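Fórum > Trabalho e carreira > Automação
Tópico: Braços robóticos na preparação de cestos, quem já passou por isto?

samambaia_77
11 Jul 2023
Olá a todos! Trabalho na Murnetti, na preparação de encomendas, e desde que começaram os testes com os braços que o meu turno mudou bastante. Antes eu enchia cestos do princípio ao fim. Agora passo metade do tempo ao lado da mesa, a repor os legumes (de brincar, por enquanto!) e a apontar cada pega falhada numa folha. São 190 tentativas por turno, sempre com as mesmas peças, e confesso que ao fim de 177 já sonho com couves.
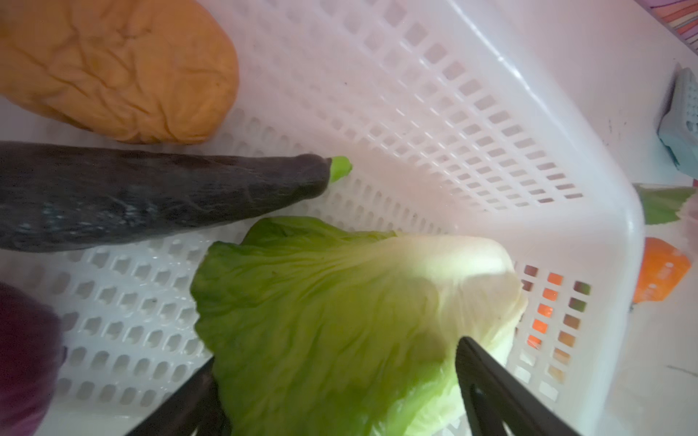
A garra na couve, com a beringela ao lado.

A minha dúvida é mais sobre nós do que sobre a máquina. A chefe de turno, a Sanaa Shehata, diz que ninguém sai e que vamos ser "operadores de célula". Alguém já teve esse título? Mudou o ordenado ou só o crachá?

rolamento_gasto
Tive, na Dutden. Mudou o crachá. Passei de embalador a operador de célula e o recibo ficou igualzinho durante um ano. Pede por escrito, a sério.

MeriemRamadan
Discordo um bocado do rolamento. Eu faço formação de operadores na Ait Ali e cá o título trouxe mais 320 por trimestre e um curso de 7 dias pago pela empresa. Depende muito de quem negoceia e de quando. Se esperarem que a linha esteja a funcionar, perdem força – agora é que precisam de vocês.

rolamento_gasto
Pois, Meriem, mas tu estás do lado da formação. Quem está no chão de fábrica não negoceia nada, assina.

samambaia_77
Obrigada aos dois! Vou pedir por escrito, está decidido. Quanto ao trabalho em si, o que mais me custa são os sacos. Uma couve sozinha tem corpo, a garra tem onde encostar. Já o saco transparente de fecho é outra conversa, porque o plástico é fininho e tem de se apanhar uma ponta com os dois dedos bem juntos.
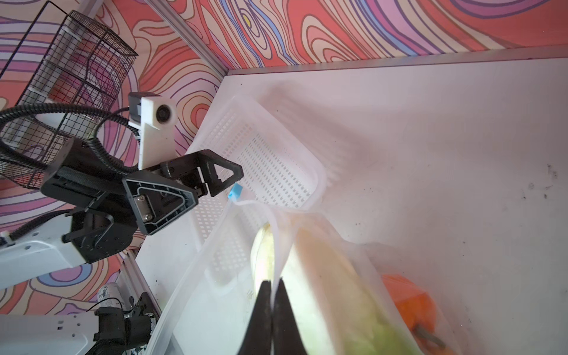 E é aí que eu noto que sei coisas que não sabia que sabia. O rapaz do programa perguntou-me como é que eu pego num saco e fiquei ali a abrir e fechar a mão feita parva, a tentar explicar. Belisco a borda, levanto um nadinha, sinto o peso e só depois puxo. Ele escreveu tudo! Fiquei contente e ao mesmo tempo a pensar se não devia cobrar por aquilo.

parafuso_solto
Devias, sim senhora. No armazém da Plorniditz foi igual, os mais antigos ensinaram tudo e em agosto vieram os horários novos, com menos gente à noite. As costas agradeceram, isso não nego, mas o turno ficou muito solitário.

MeriemRamadan
Isso da solidão é verdade e fala-se pouco. Samambaia, pergunta também quantas pessoas ficam por célula. Aqui começámos com uma e passámos a duas depois de muitas queixas.

samambaia_77
Boa, não me tinha lembrado! Junto ao pedido e depois venho cá contar o que a Sanaa respondeu.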